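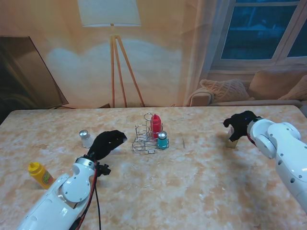 A glass salt shaker on a marble-patterned table.

The Allocation

Filed under: Short Fiction, Motoring

Print this story | E-mail this story

I. The Notice

The Melby branch of Drillel Motors was informed in January that it would receive one Perine coupe. The notice ran to 10 pages. It set out the colour (grey), the position in which the car was to be displayed, and the manner in which prospective buyers were to be addressed. They were to be called guests.

Mrs Vibeke Bjarnason, who had managed the branch since the old premises closed, read the notice twice and initialled each page. She then directed that the estate car by the window be moved to the yard. It had stood there for two winters, and when it was driven out it left four pale marks on the floor which no product in the cleaning cupboard would shift. The Perine was accordingly placed on top of them.

A register of interest was opened in a bound book, as the notice required. By the end of the first week it held 83 names. Most belonged to persons who had come in about tyres.

II. The Applicant

Mr Preben Ravn presented himself at the counter shortly after opening and asked to be entered in the register. He was told that he would be number 394.

He observed that the previous entry was number 83.

Mrs Bjarnason explained that the numbers were now issued by head office and that the branch had no discretion in the matter. Mr Ravn said that he quite understood. He had been a land surveyor, and had himself issued numbers to people.

He asked whether he might sit in the car. The notice permitted a guest to sit in the car for 8 minutes, accompanied. Mrs Bjarnason fetched the key and took the passenger seat with the book on her knees.

"My wife and I drove to the coast in one of these," he said. "The first kind, with the thin steering wheel. It was Magalhães who sold it to us, when he had this place."

"Mr Magalhães trained me," said Mrs Bjarnason.

"He gave us a bag of plums for the journey."

She recorded this under Remarks. It was raining on the yard, and the estate car had begun to collect leaves along its wipers. Mr Ravn put his hands on the wheel and moved them a little, as one does on a long bend. The permitted time passed – she saw it pass on the dashboard clock – and she made no entry concerning it. 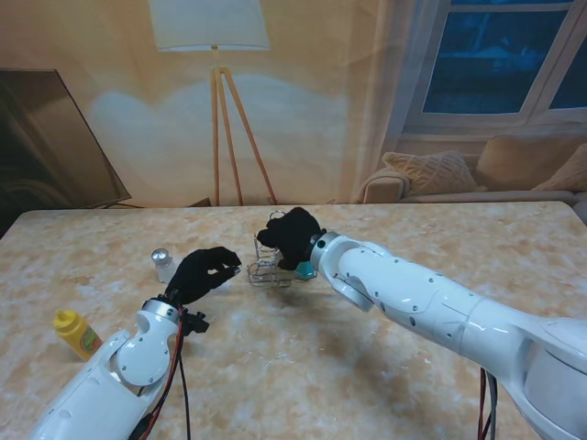 III. The Decision

Head office wrote in the spring to say that the allocation for Melby had been withdrawn and that the car would be collected by transporter. Guests were to be thanked. A form of words was enclosed.

Mrs Bjarnason sent the form of words to every person in the register except one. To Mr Ravn she wrote by hand, regretting the outcome and inviting him to inspect an estate car, one careful owner, at a time convenient to himself.

He came the same afternoon. The wipers had been cleared and the tank filled. On the passenger seat, in a paper bag folded over at the top, were plums.

Print this story | E-mail this story

More Short Fiction
The Weighbridge
A Spare Key for Number Six
Minutes of the Ferry Company
The Demonstrator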